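I've been through a lot of citrus squeezers. My mom had the glass kind with the ridged cone in the middle, I had a cheap hinged one that snapped at the pin, and then for a long stretch I just used a fork and picked seeds out of my tea. So when Tegan Stubbs told me she'd bought the Sturach hand press and wouldn't shut up about it, I gave in and ordered one. It was $49, which is a silly amount for something with one moving part (okay, two if you count the little strainer).

I've had it since September and I use it most days, mainly for salad dressing and for hot water with lemon at 7 in the morning when I can't face coffee yet.

The first thing you notice is the weight. It's heavy! The handles are long and they have a soft grip on the outside, and the extra length makes a real difference if your hands get sore like mine do. My old one needed a full-on death squeeze. With the Sturach I can get through nine lemons for a batch of curd and still open a jar afterward.

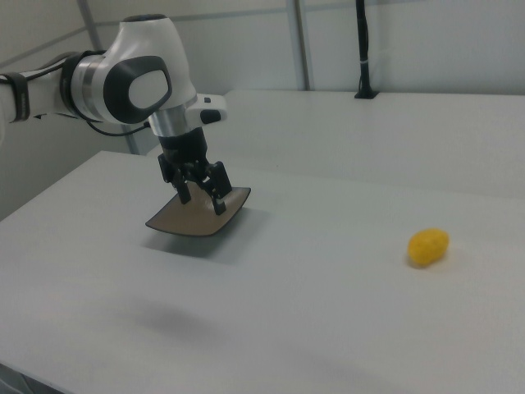
Size is where I have some complaints. The cup is built for a medium lemon, and limes slide around in there and come out half squeezed. Anything big has to be trimmed at the end or the handles won't close, so I've started shopping for the press, which feels backward. One plain yellow lemon like the one sitting off by itself on that pale tabletop, well away from the brown plate, is the sort of thing I'd call everyday fruit, and everyday fruit is what I wanted to test it on. Oranges, forget it. I tried one small mandarin and had juice up to my elbow.

Seeds are handled pretty well. The strainer clips in underneath and catches nearly all of them, though pulp builds up fast and you have to stop and tap it out. Mine came a bit loose after a month. I bent the clip back with pliers and it's been fine, but for this price I shouldn't need pliers.

Cleaning: rinse it right away. I left it in the sink overnight once and spent ages with a toothbrush getting dried pulp out of the holes. The box says it's dishwasher safe, but Lorraine Pryor put hers through and the finish went cloudy, so I hand wash.

I did borrow a Quinlan countertop press from Lorraine to compare. It's $131, it weighs as much as a small dog, and it does get more juice out. It also takes up the spot where my toaster lives. I gave it back.

Four stars from me. I'd give it the last one if they fixed that clip and made an insert for limes.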